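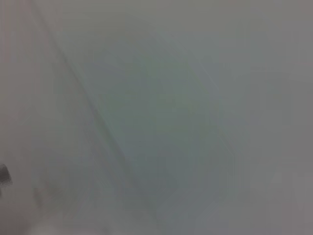

Keeping the Mangubat record: an interview with Leonora Bautista

The Mangubat Parish Archive holds 1,022 recorded conversations with residents of the valley, the earliest made on reel tape and the most recent on a telephone. Leonora Bautista has been responsible for them since the archive moved to its present rooms in Fakdale. She spoke to the newsletter on 2021-11-22, shortly after the catalogue was opened to readers for the first time.

Mrs Bautista trained as a schools librarian and came to the work by way of a temporary post. "I was engaged to put the tapes into boxes," she said. "The boxes took a fortnight. After that I began listening, and the listening has not stopped."

The collection was begun by Gerardo Saludo, then a teacher at the Kurkeson school, who asked his older pupils to record their grandparents on the subject of work. Many of the early tapes concern the Pukard mill and the families who lived in its cottages. Mr Saludo kept no list. He wrote the speaker's surname on the lid and, where he remembered, the name of the farm or street.

"One has to be fair to him," Mrs Bautista said. "He had a class to teach, and the recorder belonged to the school. But a surname in this valley is very little help. There are lids that say only Mill, or Aunt. We identified one speaker from the name of her dog, which appears in the parish accounts for a broken gate."

Asked how a recording is catalogued, she explained that each is heard in full before anything is written down. A summary is then prepared, with the names of places spelt as the speaker pronounced them and the usual spelling beside it. Full transcripts are made only on request. A tape of 40 minutes may occupy a member of staff for most of a working day, and longer if there is a clock or a kettle near the microphone.

The archive does not correct its speakers. Two of the mill recordings give different accounts of the same flood, and disagree as to which bridge was lost. Both summaries stand as they are, with a reference from each to the other. "A reader may decide," she said. "I have my own opinion about the bridge and I keep it out of the catalogue."

Permission has been the slowest part of the work. The first speakers agreed to be recorded for a school project, and few can have expected to be heard outside the classroom. The archive has written to families wherever an address could be found. Most replied with consent, several with corrections, and a small number asked that a recording remain closed. Those requests are respected without a time limit.

Mrs Bautista would like the next recordings to concern the years after the mill shut, a period she considers poorly covered. "People think nothing happened then – or that it is too recent to be of interest. I should like to hear about the bus service. I should like to hear who took the last cottages, and what they paid."

She hopes to begin in June, subject to the reading room being rewired. Readers who wish to consult the catalogue before then may do so by appointment, and are asked to bring their own headphones.

Contact the archive | © Mangubat Parish Archive | Back to top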